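Salameh Two-Arm Recording Station
By Violeta Troncoso
23 November 2021

The Salameh is our bench station for recording two-handed jobs, and I have been waiting a long time to put up a proper page for it! You get a matched pair of arms, a gripper on each, the Volska recording software and the stand-alone controller. An operator drives both arms at once, and every run is saved with the camera views and the joint positions lined up in time, ready to go into training.

We built it for people who need a lot of examples of one awkward task. Picking up a block is easy to collect. Getting two floppy parts to meet in mid-air is another matter, and that is where a second arm earns its place – one side can hold steady while the other comes in, or both can move together.

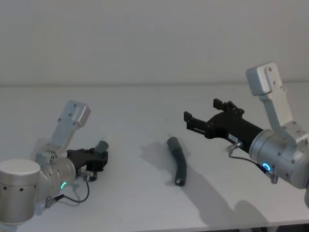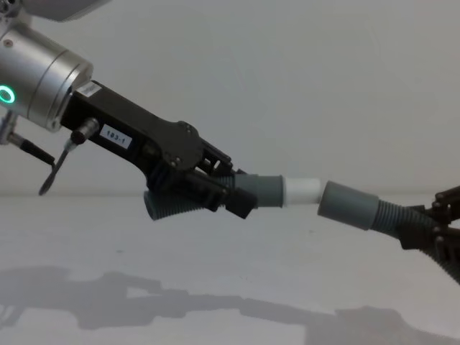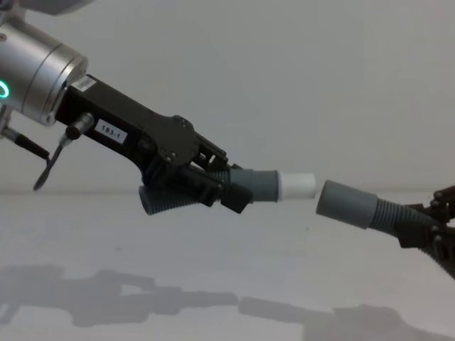
Good examples need variety, and the Volska software helps you plan for it. Before each batch you get a start card with a suggested position for every part, and the cards change from run to run so the model doesn't learn one layout by heart. Hose parts are a favorite of mine for this kind of work. A white connector has to line up with the open cuff facing it, while the ribbed hose behind that cuff heads off at its own angle, so a small turn of the wrist on one side can ask for a correction on the other. That's rich material for a learning system! Keep the runs where the operator backs off and tries again, too. The software lets you tag them as recoveries, and in our August trials those were the runs we went back to most.

Storage is simple. A full set of 1900 runs fits on the supplied drive, and you can trim, tag or throw out a run right after it ends, while you still remember what went wrong. The export tool writes one folder per run with a plain text summary inside. If you already use the Zatel labeling package, it opens those folders directly.

A new operator usually needs 17 practice runs before the motions smooth out. After that the pace picks up nicely, and the team on our Skirnari project collected almost 700 usable runs with 4 operators taking turns. Short shifts work best – tired hands make jerky examples, and the model will copy them.

The station ships with the software installed. Extra fingertips and spare cables are listed on the parts page.

Comments

gearbox_lou
Can you export only the tagged recoveries? We have a big set and I'd like to train on those separately first.

Violeta Troncoso
Yes! Filter by tag, then export the list. The folder names stay the same, so you can merge them back later.

pmk
Would love a left-only mode for warm-up tasks. Great to see the start cards made it in.

tidewater
We've been recording with shuffled starts since the summer and it made a real difference on our cable job. More card layouts please.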